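Night Guards: Frequently Asked Questions
Flatberg Dental Clinic. Last updated August 8, 2022

What is a night guard?
A removable cover worn over the teeth during sleep. It separates the upper and lower teeth and takes the wear that grinding would otherwise put on the enamel. It does not stop the jaw muscles from tightening.

How do I know if I grind my teeth?
Common signs are flattened biting edges, small chips, a sore jaw in the morning, and dull headaches near the temples. Many patients have no symptoms, and the wear is first noted at a checkup.

Upper or lower?
We fit most guards on the upper teeth. A lower guard may be used if you have a strong gag reflex or several missing lower teeth.

Which materials do you offer?
Soft, hard, and dual-layer. Soft guards suit light clenching. Hard acrylic guards are used for heavy grinding. Dual-layer guards have a soft inner side and a hard outer side.

How many visits are needed?
Two. At the first we scan both arches and record the bite. At the second we seat the guard and adjust the contact points. Allow 8 working days between them.

Can I wear a guard with braces?
Not a standard one. The teeth are moving, and a rigid guard will stop fitting. Ask your orthodontist first.

How do I clean it?
Rinse it in cool water after each use and brush it gently with a soft brush. Do not use hot water, which can warp the material. Store it dry in a vented case.

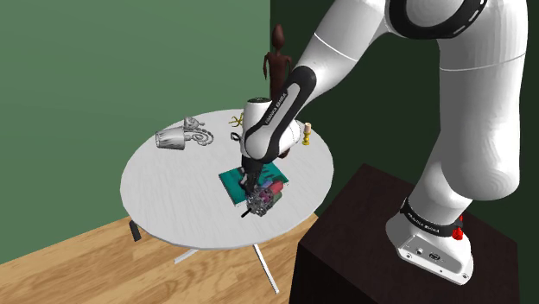 Hanan Azar writes that her hard guard felt tight on the front teeth for the first 3 nights and then settled, and asks if that is normal. Mild pressure during the first week is common. Pain, or a bite that still feels off an hour after you take the guard out, is not. Call us for an adjustment.

When should it be replaced?
When it cracks, becomes loose, or wears through. Bring it to every checkup. New crowns or large fillings usually mean a new guard.

Is there a minimum age?
We do not make guards for patients under 18 without an exam of the jaw joints and a parent's consent.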